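Visit report: the Sayegh collection at Studcombe

Reading time: 2 min
Print | E-mail this page

In October the Nelard Society of Print and Drawing visited the Sayegh collection at Studcombe. A party of 30 members was received at the east entrance on Saturday morning by the keeper of works on paper, Bonifacio Cabello, who led the tour of the galleries and the study room.

The collection holds 2392 sheets, of which 854 are woodcuts and linocuts made between the wars. Mr Cabello began with the early landscapes and drew attention to the changes of paper from one edition to the next. Members were then shown a set of trial proofs for the Bevolard series, several with corrections in the artist's own pencil. The proofs are not on general display - they may be seen in the study room by written request. 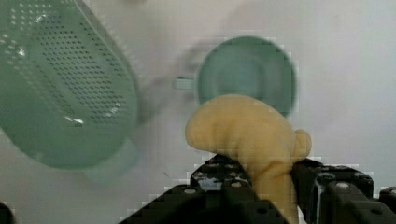
A soft yellow form between two black gripper fingers.

After lunch the party divided into 2 groups. The first examined the harbour prints, where the order of the colour blocks is still a matter of debate. The second heard a short talk on the hanging of the north gallery, which has been repainted a pale grey and lit from one side. Some members found the labels there rather low, and this was passed on to the keeper.

The Society thanks Mr Cabello and his colleagues for their welcome. Members wishing to consult the Bevolard proofs should write to the study room at Studcombe, giving the sheet numbers they require.

Shares: 14 | Comments: 3
Print | E-mail this page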